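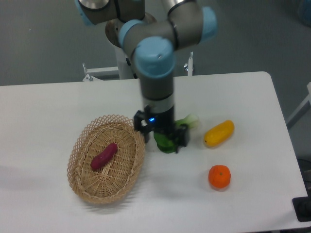 El brazo con un bok choy entre los dedos, junto a la cesta de mimbre.

Cuando le pregunté a Idun Lie qué era lo primero que enseñaba a la gente nueva, pensé que me hablaría de la parada de emergencia. Pues no. «A despejar la mesa», me dijo, y se fue a por dos cafés antes de que yo pudiera repreguntar.

Idun lleva las normas de trabajo en Druneo, un taller de manipulación robótica que ocupa la planta baja de una nave en la calle Cervantes. Yo iba con la idea de pasar allí una hora y salí a las cuatro y pico de la tarde, con la libreta llena y un hambre tremenda (tanto hablar de verduras tiene sus consecuencias). También se sumó a ratos Aiman Nair, que es quien más horas pasa con los brazos y quien más protesta cuando Idun cambia una norma.

El documento del que veníamos a hablar se llama, sin mucha poesía, cuaderno de mesa. Tiene 14 páginas y lo usan también en Fundby, la empresa con la que comparten proyecto. «La primera versión tenía el triple», cuenta Idun. «La escribí yo sola, en un mes de septiembre, y estaba orgullosísima. Luego vi que la gente la firmaba sin abrirla. Una norma que se firma sin leer me da más miedo que no tener norma, porque en el papel parece que todo está bien.»

Le pedí que me explicara el asunto de la mesa despejada, porque a mí me sonaba a manía de orden. Se rio. «Un poco de manía hay, sí. Pero piensa que el brazo baja desde arriba y tú tienes la tentación constante de meter la mano. Si encima de la mesa hay un destornillador, unas llaves o un móvil, alguien va a ir a cogerlo en mal momento. Entonces la regla es muy tonta: en la mesa está lo de la tarea y lo demás vive en otro sitio.» En el caso de las verduras, lo de la tarea es la cesta y lo que se va a mover. El bok choy, el boniato, la mandarina y esa calabaza amarilla alargada que yo habría jurado que era un pepino raro.

¿Y por qué comida de verdad? Aquí entró Aiman, que estaba esperando la pregunta. «Porque la de plástico te miente. Un bok choy tiene un tallo firme y unas hojas que se doblan, y cada uno es distinto. Si solo pruebas con piezas idénticas, escribes unas normas para piezas idénticas, y luego llega una hoja y no sabes qué poner en el parte.»

Lo del parte me interesaba mucho, así que tiré por ahí. Cada intento se anota, también los malos, y hay un vocabulario cerrado para describir lo que pasa: «agarre», «roce», «caída», «parada». Son 4 palabras y ya está. Aiman quería más. «Yo habría metido "agarre feo"», me confesó, «que es cuando lo coge, pero por donde no debe, y te quedas mirando con los hombros subidos». Idun le contestó desde el otro lado de la mesa que eso iba en observaciones. Me dio la impresión de que era una conversación con bastantes años.

De momento tienen 3149 intentos anotados con ese sistema, y unos 900 — Idun no quiso darme el número exacto sin mirarlo — se han vuelto a revisar a mano por una segunda persona. «La segunda lectura es la norma que más cuesta cumplir», reconoce. «Es aburrida, para qué te voy a engañar. Pero cuando dos personas ven la misma grabación y una apunta roce y la otra apunta agarre, ahí tienes una definición mal escrita. No le echamos la culpa a nadie, se corrige la página.»

Me gustó eso de corregir la página y le pedí un ejemplo. Me habló de la altura de suelta. Antes el cuaderno decía que las piezas debían dejarse en la cesta «con cuidado», y cada operador entendía una cosa. Ahora se pide que la pieza baje por debajo del borde antes de abrir los dedos, y si la fruta es blanda, que casi toque el fondo. «"Con cuidado" no se puede comprobar», dice Idun. «Por debajo del borde lo ves desde tu silla.»

Otra norma que a mí no se me habría ocurrido: la persona que supervisa no habla con visitas mientras el brazo está en marcha. Vamos, que durante los movimientos a mí no me hizo caso nadie, y con razón. Aiman tenía la mano cerca del botón y la vista puesta en la pinza, y yo aprendí a guardarme las preguntas para las pausas. «En Bridville nos pasaba lo contrario», me contó él después, refiriéndose al local que tenían antes. «Era muy pequeño y siempre había alguien pegado a ti preguntándote si querías comer.»

También quise saber qué opinan de las normas generales, las que ya vienen escritas de fuera. Idun es bastante práctica en esto: se cumplen, se guardan en la estantería y se traducen a frases que alguien pueda recordar de pie. «El cuaderno no sustituye a nada de eso. Es la parte que se mancha de tierra», dice, y me enseña su ejemplar, que efectivamente tiene una mancha marrón en la portada.

¿Algo que quitaría hoy mismo? Se lo pensó un buen rato. «La página de los colores de las etiquetas. Ya no usamos etiquetas.» Aiman levantó la cabeza: «¿Cómo que ya no usamos etiquetas?». Y ahí los dejé discutiendo un momento, mientras yo buscaba mi abrigo.

La próxima revisión del cuaderno la va a redactar Aiman, por turno. Idun me prometió mandármela cuando esté, con sus tachones incluidos.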